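Terken Publishes Results of Two-Arm Gripper Comparison

Wide-opening finger set completes more basket transfers; controller settings account for much of the remaining spread

23 December 2018 — Terken, a developer of motion controllers for light robot arms, today released the results of a bench comparison of two parallel gripper finger sets, Ellery and Skeso, fitted to a two-arm robot. The comparison covered 1,928 single transfers of light, rounded goods into and out of an open basket. Each transfer was logged with its grip force, finger opening, wrist angle and total time.

The work was set up to answer a narrow question. Buyers of small two-arm systems are often offered several finger sets for the same gripper body, with data sheets that list opening width and rated force. Those two values say little about how a finger set behaves when it has to enter a container beside other goods, close on a curved surface and leave again without moving the container.

"The data sheet describes the fingers in free air," said Krisztina Bárány, head of testing at Terken. "We wanted figures for fingers working below a rim and next to a handle, with goods touching on more than one side."

Artificial fruit was used as the test load. Shapes included long, round and oval pieces, so that neither finger set could be tuned to a single diameter. A woven basket with a tall arched handle served as the container. The handle limits the paths an arm can take and forces the controller to plan each approach from the side. Household goods were left standing on the back half of the work surface during test runs as obstacles for the path planner.
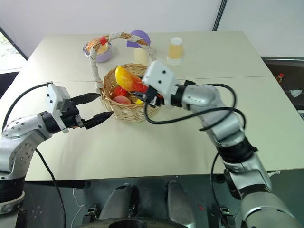
Both arms at the test basket, with the right gripper lowered beside a mango and the left gripper open next to the basket.

Each run assigned one arm as the working arm. The other arm held a ready position near the basket or closed in on the rim, depending on the test program. The ready position matters to cycle time: an arm parked too close to the container blocks the approach of its partner, and an arm parked too far away adds travel to every second move. Terken tested 62 combinations of ready position and approach angle before fixing the values used in the main series.

Results in brief:

Ellery fingers, first-attempt grip: 1,928 transfers were split evenly between the two sets, and Ellery recorded 65 failed first attempts.

Skeso fingers, first-attempt grip: 153 failed first attempts under the same program.

Most of the Skeso failures came from one cause. The set has a smaller maximum opening, and on the larger oval pieces the finger tips made contact before the gripper had reached its closing height. The controller read this contact as a completed approach and closed early. After the contact threshold was raised, a short repeat series showed fewer early closures, but it was too small to be included in the published totals.

On small round pieces the order was reversed. Skeso fingers needed less clearance between neighboring goods and disturbed the contents of the basket less often. Terken does not rank one set above the other for general use and advises buyers to test with the goods they intend to handle.

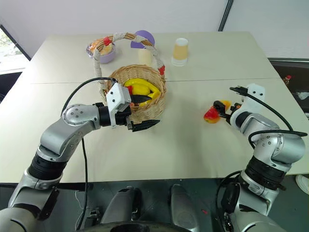 Transfers out of the basket took longer than transfers into it with both finger sets. The difference lies in the exit path. A loaded gripper has to clear the rim and the handle with the width of the goods added to its own, and the controller lowers its speed until the goods are outside the container. Placing on the open table then requires a second slow phase just above the surface. Terken has shortened this phase in the current controller release by reading motor current at the wrist, without an added force sensor.

"Cable routing had more effect than we planned for," said Orsolya Bíró, who wrote the test program. "A loop that is too short pulls on the gripper at the far end of the reach, and the force log shows it. We discarded the early runs and rerouted before starting the main series."

The arms, gripper bodies and controller were not changed between series. Fingers were swapped by hand, and the arms were recalibrated after each swap. Grip force was limited to the same value for both sets. The full log files, the test program and the list of discarded runs are available on request.

A second comparison is planned for May and will be carried out with Waller, a maker of camera mounts and vision software. It will hold the fingers constant and vary the camera position, with head-mounted and wrist-mounted views tested on the same basket task. Veronika Szabó will lead the work for Waller.

Press contact: Kevser Oral, Terken Communications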